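I finally used up my Cassim yarn! If you've been reading a while you know the stuff - 20 skeins of gray-green wool I bought in March because the color made me so happy, and then could not figure out what to do with. It sat in the closet until Thulani Motaung brought over his old copy of the Griris cardigan pattern and I cast on that same night.

What a fun knit. You start at the neck with 268 stitches if you count the button bands, and everything grows down from there, so you can try it on whenever you like (I tried it on constantly). The Fikthorpe version has a deeper yoke, and I stole that part because I like room in the shoulders. The cable on the back is easier than it looks. You only cross on every sixth row, and after two repeats I had stopped checking the chart.

Sleeves were slower. I ripped the left one back twice, once for a dropped stitch and once because I was watching a movie and forgot to decrease for almost the whole forearm. Lesego Venter told me to knit both at the same time on one long needle, and I'm so glad I listened - they match! First time ever!

Blocking is next, then buttons. I want something pale and a bit chunky.

Creamy yellow and white:

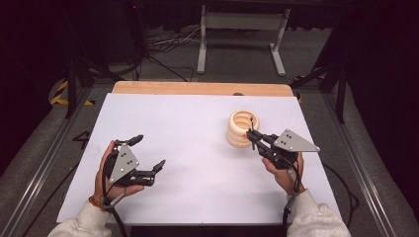
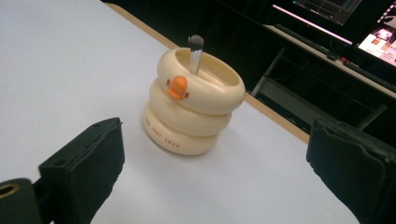
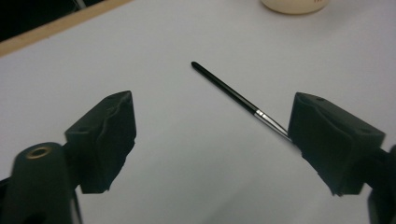
Should you wash a wool cardigan before you sew the buttons on? I always do, so the bands settle to their real length and the buttons end up lined up with the holes.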